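Pre-Purchase Inspection Checklist: Sack Handling Arm and Gripper
Halliday site, packing hall. Completed for the equipment budget request.
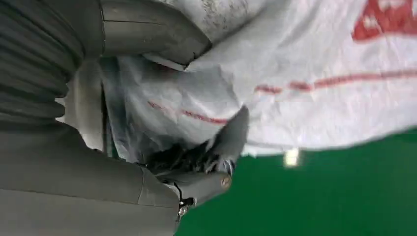
Page 2 of 19

Section B. Gripper, cable and sack contact

Inspected by: Ezekiel Hutchins
Comments reviewed by: Raelene Paewai
Unit: trial arm on loan from Sikine, two-finger gripper fitted
Marking: S = satisfactory, C = satisfactory with comment, H = hold before order, N = not checked

B1. Grip pads seated flat, no lifting at the ends. S
B2. Pad surface suited to woven or laminated plastic sacks. C
Comment: The black textured pad holds well on a gathered fold. Grip on a tight, flat sack side is weaker. Sikine to state pad life in cycles on the quote. Pads go in the consumables line and not in the capital line.

B3. Fingertip screws present and tight. C
Comment: The screw at the base of the fingertip has an exposed head. Request thread locker at the factory and a torque value in the manual. Add a monthly check to the maintenance plan.

B4. Cable routing clear of the load. H
Comment: A thin black cable loops out from the joint beside the fingertip. A loop of this size can catch on a sack mouth or a pallet corner. Hold until Sikine quotes a clip or a closed channel. Price it as part of the gripper, not as a later retrofit.

B5. Cable fitting secure, strain relief present. C
Comment: Fitting secure by hand test. Strain relief not shown on the drawing supplied. Ask for the revised drawing.

B6. Bellows sleeve free of splits, folds even. S
Comment: Replacement sleeve to be listed as a spare. Dust is the main wear factor in this hall.

B7. Arm housing free of cracks, panel seams closed. S

B8. Sack held without tearing or punching through. C
Comment: White sacks with red print used for all trials. The plastic creases heavily at the grip point. Product group to confirm that creasing through the red stripes is acceptable to customers. R. Paewai – accepted for bulk orders, retail orders still open.

B9. Release is clean, sack does not hang on the pad. S

B10. Sack surface dirt does not affect grip. N
Comment: Dark specks on some sacks. No test with heavy dust has been done. Repeat with sacks from the Pladham store before the order is placed.

B11. Work surface under the sack flat and clean. S
Comment: The green surface is for the trial only. The final station needs its own line in the budget.

B12. Guarding and emergency stop at the trial station. S
Comment: Guarding for the final station is not in the Sikine quote. Kolley to price separately.

Section B budget notes

Spare pad sets: 289 each. Hold 2 sets on site.
Cable protection: allowance of 2,000 until the quote for B4 arrives.
Bellows sleeve: price requested, no reply yet.
Guarding: carried in Section E.
Training: one session for operators and one for maintenance staff. Confirm whether travel is included.

Planning comments

The order can go ahead with C items open if each has a named owner. It cannot go ahead with an H item open. Ramesh Sisodia owns B3, B4 and B5. Kiri Hoani owns B8 and B10.

Purchase is planned for January. If B4 is still on hold at that point, the station base and guarding may be ordered first – the floor fixings are the same for either version of the arm.

Heather Goodwin has asked that the lease option be priced on the same sheet. Lease terms must state who pays for pads, sleeves and cable repairs.

Section B result: HOLD, one item (B4)
Recheck required: B4, B5, B10
Continue to Section C, arm base and floor fixings, page 3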